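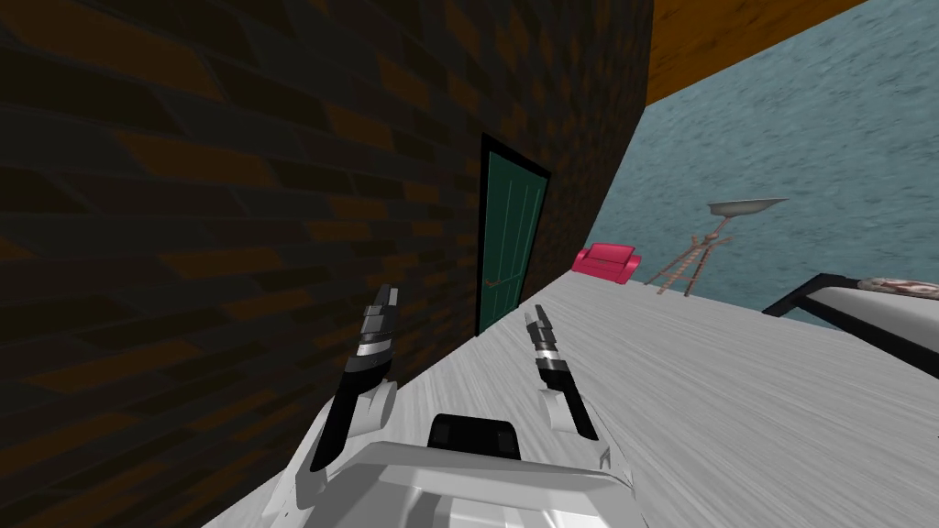 Tamara Levchenko reckons the terns will be off Bremlow by the end of July, so I went out at first light to catch them while I could. What a morning! The shingle was alive with them, all shrieking at once, and the chicks have grown so much since my last visit that I had to look twice at a few.

The warden's count on the hut door stood at 910 pairs, with another 26 on the little spit by Dorora. That spit had none at all last summer -- I stood there grinning like a fool. I also had two roseates, properly pink underneath, sitting among the common terns as if they'd always lived there.

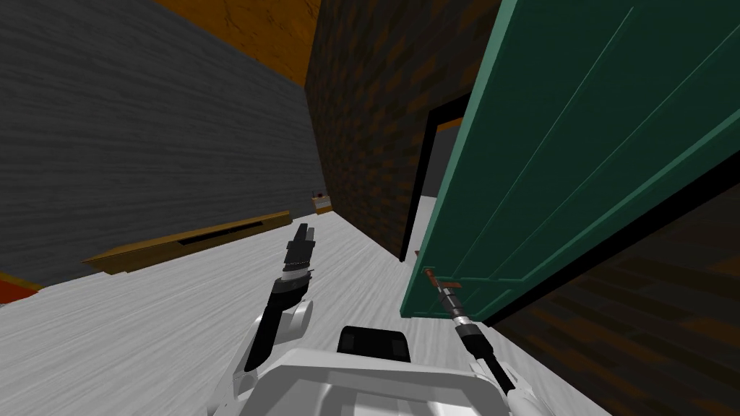

Were the roseates ringed, Murray Rewi wanted to know when I texted him from the car. One was, on the left leg, but I couldn't get the code before it flew. I'm going back with the scope and a bigger flask.

Fish seem plentiful too. I watched one parent bring in sandeels again and again to a chick that could barely swallow them, tails hanging out of its beak for ages. Lovely stuff. If you're going, please keep behind the rope and park at Ferreira, as the lane gets very tight after ten.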